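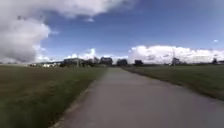 Escrevo isto a correr, antes do jantar, com os ténis ainda calçados e o cão a olhar para mim como se faltasse mais uma volta. Não falta. Chega.

Então, a estrada de Flamitz. Ando há meses a dizer que ia escrever sobre ela e fica sempre para depois, primeiro foi o trabalho, depois as obras na cozinha, depois uma preguiça enorme. Julho chegou e pronto, ou é agora ou só no outono.

Para quem não conhece (quase toda a gente que lê isto, suponho): sai-se da Gellness pela parte de trás, pelo portão verde, passa-se a paragem, e a partir daí é caminho aberto até ao cruzamento do Tavares. O Tavares é um café, já lá vamos. Ao todo são 9 quilómetros ida e volta se não se inventar nada. Eu invento quase sempre.

O primeiro troço é o fácil. Piso liso, cinzento, relva dos dois lados e um horizonte de árvores baixas e uns edifícios ao fundo que parecem nunca mais chegar. Sem lancis, sem riscas pintadas. Gosto disto mais do que devia. Anda-se sem pensar nos pés. A relva já está naquele tom entre o verde e o castanho, na borda há sítios onde está pisada e se vê a terra, e é por aí que eu vou quando o piso me começa a doer nos joelhos. Truque de velha, mas resulta.

## O que levo

Pouca coisa. Aprendi à minha custa, no ano passado levava uma mochila que parecia que ia atravessar os Alpes e voltava com metade por usar e as costas feitas num oito.

Agora é assim:

- água, uma garrafa grande e não duas pequenas (as pequenas chocalham, enerva-me)
- boné
- lenço de pano, serve para tudo
- umas moedas para o Tavares, que o multibanco de lá tem dias
- a trela do cão, mesmo que ele vá solto um bocado

E telemóvel, claro, mas no fundo do saco. Se o levo na mão acabo a responder a mensagens no meio do nada e depois não me lembro de metade do caminho. Já me aconteceu chegar ao cruzamento e não saber dizer se tinha passado a curva. Passei, obviamente. Mas por onde andava a cabeça.

Protetor solar, esqueci-me de pôr na lista. Ponham. Há pouca sombra junto ao piso e em julho aquilo às três da tarde é um forno, eu vou de manhã cedo ou então depois das sete. Hoje fui tarde de mais para ser manhã e cedo de mais para ser tarde, a minha nuca que o diga.

## O ritmo, ou a falta dele

O Baptiste Texier, que correu comigo umas quantas vezes antes de voltar para Lyon, tinha um sistema. 4 minutos a correr, 2 a andar, repetir até ao cruzamento. Relógio a apitar e tudo. Eu tentei, juro que tentei. Aguentei uma semana e depois comecei a odiar o apito de uma maneira que não era saudável.

Fiquei com uma versão minha: corro enquanto me apetece, ando quando não. Nos dias bons corro o troço liso todo, nos dias maus vou a passo e ouço as cigarras. Ele dizia que assim nunca ia melhorar o tempo. Tem razão, não melhorei. Também já não sei onde pus o relógio, deve estar na gaveta das pilhas com os carregadores velhos todos.

O que noto é o resto. Durmo melhor. Subo as escadas do prédio sem parar no segundo andar a fingir que procuro as chaves. A minha mãe diz que estou com melhor cor, mas ela também diz isso quando estou com febre.

Ah, e uma coisa para quem vai começar: não olhem para o fundo. Naquela reta o fim está sempre à vista e não se mexe, é desmoralizante, parece uma passadeira de ginásio com paisagem. Eu escolho uma mancha de relva mais clara e vou até lá. Depois outra. Chego sem dar por isso, ou quase.

## O troço mau

E agora a parte de que toda a gente se queixa. Eu incluída, embora menos.

O alcatrão lá está velho. Gretas, bocados partidos, gravilha solta que rola debaixo do ténis e nos faz dançar um bocadinho. De bicicleta não me apanham ali, pelo menos com a minha, que tem pneus fininhos e uma dona nervosa. A berma esquerda é de terra clara e cascalho, e logo a seguir vem o mato, ervas altas e secas, arbustos. O cão adora. Eu passo o serão a tirar-lhe sementes das orelhas.

Dicas rápidas, já que me perguntaram nos comentarios do outro post:

Passos curtos. Olhar para o chão dois ou três metros à frente e não para os pés. Sola com algum relevo, as minhas sapatilhas brancas lisas foram um erro que só cometi uma vez. E se o joelho se queixar, andar. Ninguém dá medalhas por correr em cima de brita.

Há quem vá pela berma. Experimentei e não fiquei convencida, é irregular e com as ervas a roçar nas pernas fico logo a imaginar carraças. Calças compridas, nesse caso, e ver bem as pernas quando se chega a casa. As pernas e o cão, por esta ordem ou pela outra.

Mas é bonito. Um bonito seco, pouco de postal. As árvores escuras contra o céu claro, e mais adiante uma árvore pequena, sozinha, de copa achatada, de que eu gosto muito e que uso como ponto de encontro quando vou com alguém ("onde estás?", "na árvore", e já se sabe). Não faço ideia que árvore é. Se alguém souber de botânica, caixa de comentários.

Diz-se que vão repavimentar. Também se dizia isso no ano em que me mudei para cá, por isso vou continuar a comprar solas.
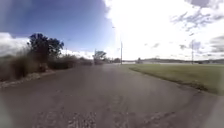
## O Tavares

O prémio. Mesas na rua, um toldo desbotado, e uma sandes de queijo que não tem nada de especial e que depois de uma caminhada sabe a casamento. Peço sempre o mesmo: sandes, água com gás, café. O cão recebe uma taça de água sem eu pedir e acha que o café é dele.

Fico lá até 10 minutos, mais do que isso e as pernas arrefecem e a volta custa o dobro. Já fiz o erro de me sentar a ler o jornal. Voltei a pé, a passo de procissão, e cheguei a casa já noite.

Quem quiser esticar pode seguir do cruzamento para Clirnosov. Fui lá uma vez, com a Inês, na primavera, e foi giro mas longo, e a parte final é a subir. Não recomendo a quem está a começar. Nem a quem tem sandes de queijo na barriga.

## Coisas soltas

Perdi uma luva de lã cinzenta algures nesse caminho em fevereiro. Já não tenho esperança, mas se virem uma luva, é minha.

Na volta, o troço liso parece sempre mais curto. Já tentei perceber porquê e desisti. Talvez seja o jantar à espera.

Perguntaram-me também se dá para ir com carrinho de bebé. No troço liso diria que sim, sem problema nenhum. No outro, coitada da criança. Podem fazer só a primeira parte e voltar para trás, que é um passeio jeitoso na mesma e dá para estar em casa antes da sesta.

E não, não tenho música para recomendar. Vou sem auscultadores. Gosto de ouvir se vem alguém atrás de mim e, de qualquer maneira, o cão ressona enquanto anda (a sério, o veterinário diz que é do focinho), já é banda sonora que chegue.

Para a próxima escrevo sobre a cozinha, que já tem bancada e ainda não tem torneira. Agora vou tirar os ténis e pôr a massa ao lume, qeu já são oito e um quarto e ninguém nesta casa comeu nada.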